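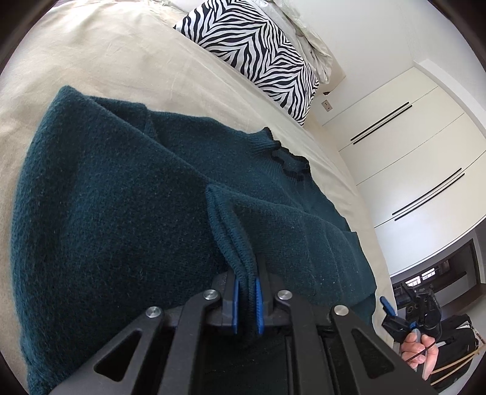 **Figure 3.** A knitted sweater spread out on the bed, with one sleeve cuff taken up into a fold.

### 4.2 Where people fold

When we started the Trerholm household visits in July, we rather expected folding to be a table activity, and we had even drawn up our diary sheets with a nice roomy column for tables (we had to redo them after the first week!). The bed won by a long way. Of the 1,859 folding episodes our households wrote down for us, only 191 took place on a table or counter, and most of the others were done on a made bed, very often with the pillows still in place, as they are in Figure 3.

Knitwear deserves a few words of its own. Seventeen of our participants told us they always lay a sweater out flat before doing anything else with it, and they nearly all go for the sleeves first, taking hold near the cuff and bringing it in toward the body. Armelle Ferrand, who kept the diaries in order for us, noticed that a fuzzy, fine knit tends to be smoothed by hand between folds, while cotton shirts are mostly left alone. We come back to her notes in Section 5, together with the wardrobe shelves and the question of how high a stack people will tolerate.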